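# Shirts

Anselmo Valcárcel had done laundry for a living for most of his life, and he did not believe the machine could do it. He said so in September, when his son brought him to the Vinis building to be an adviser. The job paid 300 a week and came with a chair.

"What do I advise?" he asked.

"You watch," Hugo said. "When it does something wrong, you tell Adaeze what a person would do."

So he watched. The test room had a gray floor, a white wall, and a washing machine with the door opening to the left. The robot had two arms with black fingers at the ends. On the first morning it took the laundry basket by one handle and pulled it over onto its side. Anselmo told Adaeze that a person would use both handles. She wrote it down.

By winter the basket stayed upright. They had gotten through 569 runs by then, and Anselmo had seen all but a handful of them. He had learned to bring a cushion. He had also learned that the robot was better on cotton than on anything slippery, and that it never once put its hand to its back.
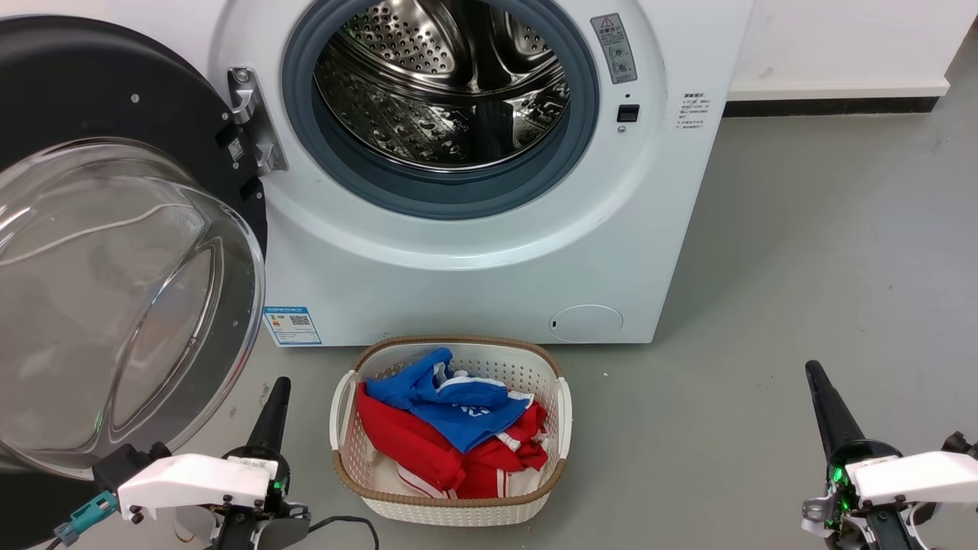
*Blue on top, red underneath. Both arms clear of the basket.*

The soccer shirts had been his idea. The lab had been using white towels, all one size, and he told Adaeze that no house in Urau had laundry like that. The next day he brought in two of Hugo's old shirts from the hall closet, a blue one and a red one. Hugo saw them in the basket and didn't say anything, but he came back to look at them again after lunch.

The trouble was the door. A person bumps it open with a hip and forgets it. The robot had to know where the door was the whole time, and the glass confused it. It would reach for a shirt and stop with its fingers in the air, as if someone had called its name. Sometimes it stood that way for a full minute while Adaeze looked at her screen and Anselmo looked at the clock.

"What's it thinking?" he asked her once.

"It isn't sure how far out the glass comes."

"Tell it to go around."

"I'm trying to tell it that," Adaeze said.

He got up from his chair and showed her. He set his left hand low on the rim of the door and kept it there, and with his right he took a shirt from the basket and dropped it in the drum. He did it again, slower. That was how he had always done it at the Cordero laundry, where the floor sloped and the doors swung back at you if you let them. He had never thought of it as a thing he knew.

They spent two weeks on that.

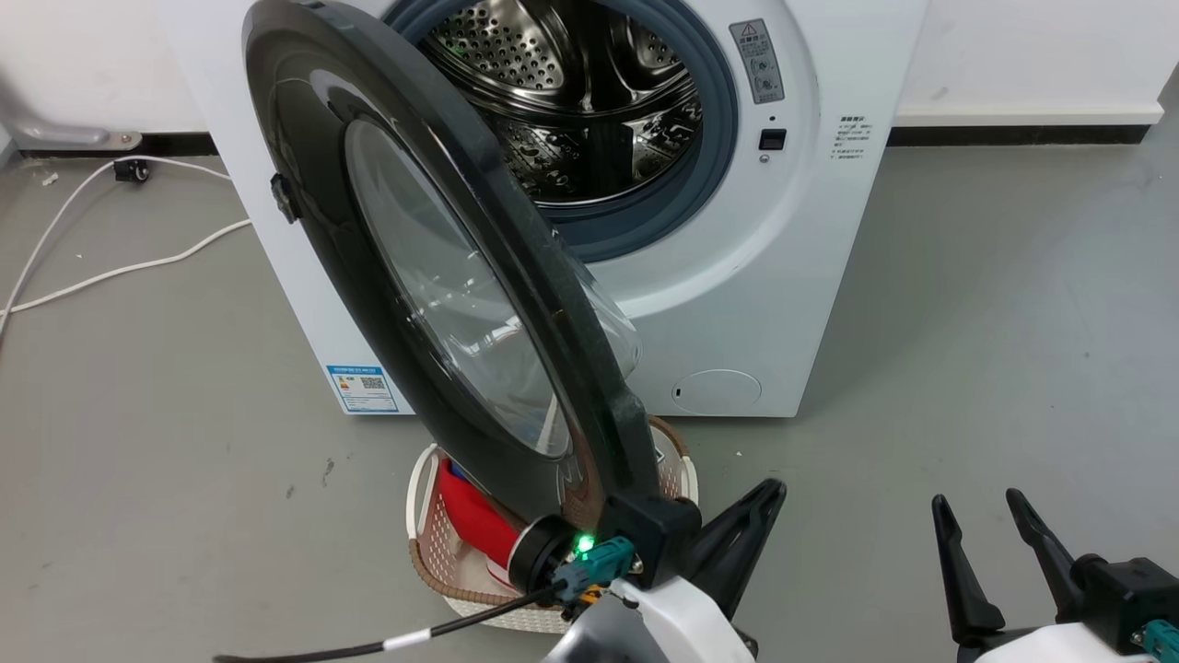

Ainhoa Peñalver said she would pay for it tomorrow if it did socks. She asked how long it took to fill the drum, and when Hugo told her, she asked him to say it again. She had come from Tanness to decide about the money, and she had watched the whole morning standing up. Her own mother could do a load in less time while talking on the phone, she said.

"It doesn't need to be fast," Hugo said. "It can work all night."

"Who has laundry all night?"

"Hotels," Anselmo said from his chair.

She turned around. He hadn't planned to speak. He told her that at Cordero there had been 14 machines and three people, and that on a holiday weekend the sheets came in until two in the morning. One of the three was Casimiro Soler, whose hands had gone bad from it. Casimiro couldn't button his coat now.

"Could this do his job?" she asked.

Anselmo thought about it. Hugo was looking at the floor.

"It could load," he said. "Some days. It couldn't tell you a sheet was torn. It couldn't find the pen in a pocket before the pen went through the wash. Casimiro found all the pens."

"So, no."

"So it could load," he said.

She wrote something in a small notebook and asked to see one more run with the same two shirts.

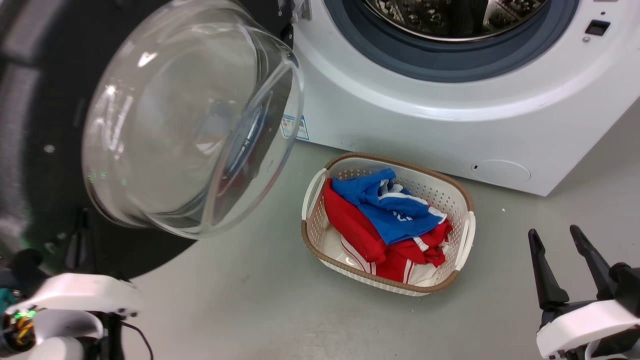
**Urau Evening Fiction Club**

Adaeze put the basket where it belonged and stepped back. The arms came up. Anselmo leaned forward until the cushion slid out from under him, and he left it on the floor.

The left hand went to the rim of the door. The right hand went down for the blue shirt and got it by the sleeve — he would have taken the middle — and lifted. The shirt hung there, turning a little. It went into the drum with the sleeve trailing out over the rubber, and after a moment the fingers came back and pushed the sleeve in after it.

"Did you teach it that?" Ainhoa asked.

"No," Adaeze said. "I don't think so. Anselmo?"

He shook his head.

The red shirt took three tries. On the third it went in, and the arms drew back and stopped. The door was still open. There was no soap in the drawer. Those were next year's problems, Hugo said, if there was a next year.

Ainhoa went out to the hallway to make a call. They could hear her voice but not the words. Anselmo picked up his cushion, walked over to the machine, and reached into the drum. He took out both shirts, shook them, and dropped them back in the basket, the red one first.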